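What does it mean to be displaced?

Sometimes the news says that people have been "displaced". It means they have had to leave their homes, usually in a hurry and without wanting to. The cause might be fighting, a flood or a fire.
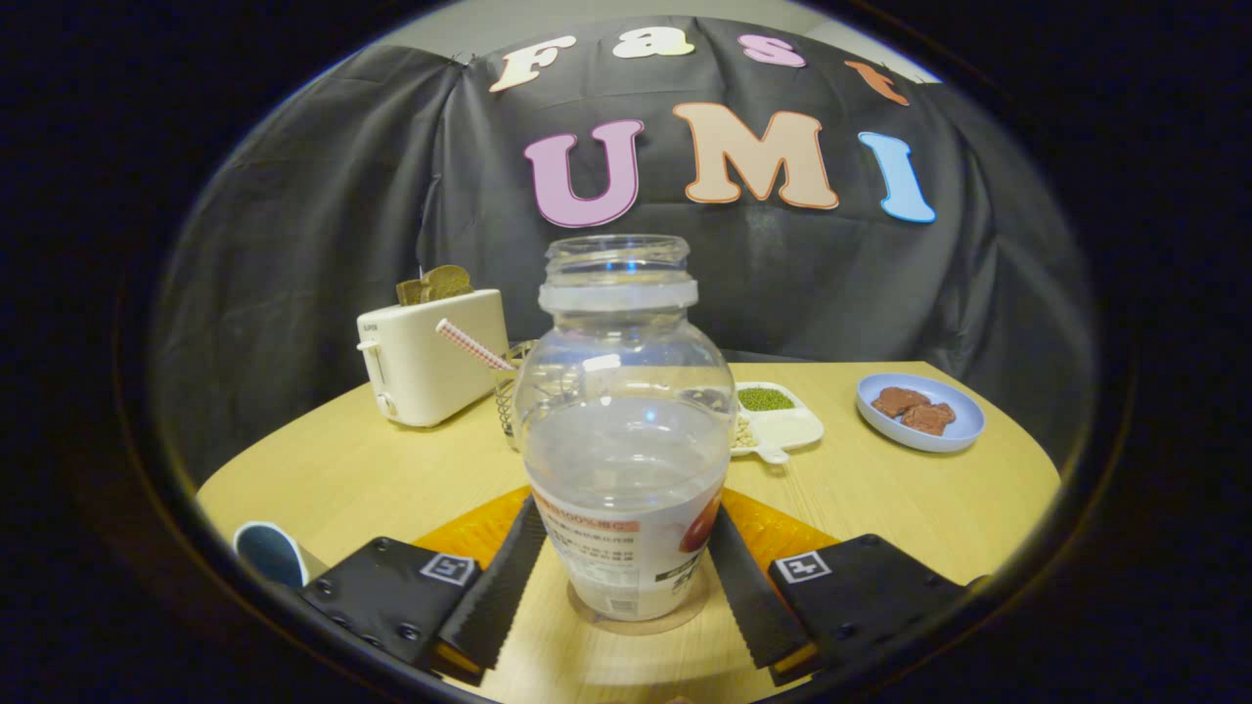

By Ho-yin Chuang | April

Last month 3000 people left the town of Mullia after fighting began in the hills nearby. Most of them went to Dunero, a bigger town on the other side of the river. Of those who arrived, 382 were children under ten.

The people from Mullia are still in their own country. That makes them "internally displaced". If they had crossed a border to be safe in another country, they might be called refugees. The two words are often mixed up, even by grown-ups. The difference matters, as there are special international laws to protect refugees. People who stay inside their own country are supposed to be looked after by their own government.

Where do they go?

Many families stay with relatives or friends. An aunt's flat that was built for four people might have eleven in it. Others sleep in schools, sports halls or places of worship. In Dunero the town council has put up 200 tents on the football ground, and a second site is being got ready near the old market at Venesano.

What do they need first?

Clean water comes first. Each person in the camp is meant to have 20 litres a day for drinking, cooking and washing. Next come food, toilets, blankets and a doctor or nurse. People also need their papers, such as birth certificates. If these were left behind, it can be hard to see a doctor, start school or get a job.

Do the children go to school?

Some do. The schools in Dunero now teach in two shifts. Children who live in the town have lessons in the morning, and children from Mullia come in the afternoon. Books have to be shared. There are not enough teachers yet – several from Mullia have started working again to help. 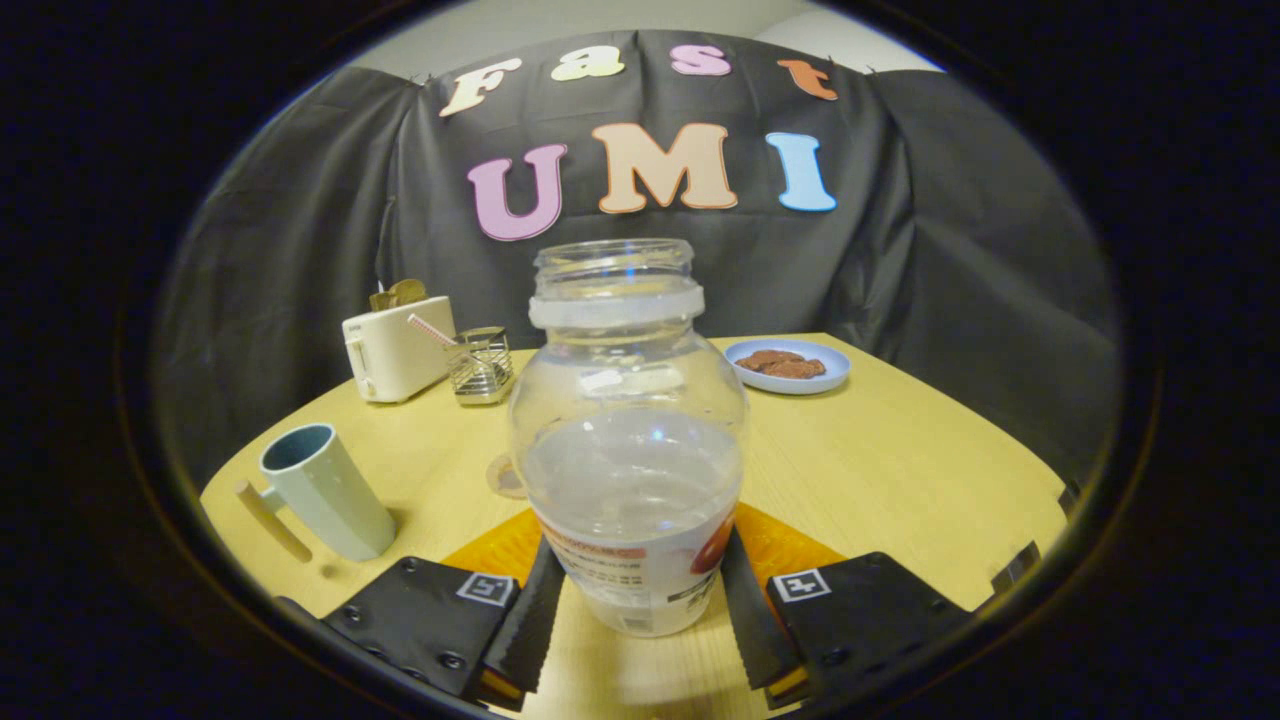 Cù said the afternoon lessons were shorter than the ones at home, but that it was good to be doing maths again and to have somewhere to go each day. The hardest thing was not knowing where all the others in the class had ended up.

Can they go home?

Only when it is safe. The fighting has to stop, and somebody has to check the roads and buildings. Houses may need new roofs or new wiring. Some families go back after a few weeks, and some wait for years. Others decide to stay where they are, because they have found work or their children have settled in.

Words to know

Displaced: forced to leave your home.
Refugee: a person who has fled to another country to be safe.
Ceasefire: an agreement to stop fighting – it may last for a short time or a long one.

Last updated: April

Contact us | Copyright, all rights reserved | Back to top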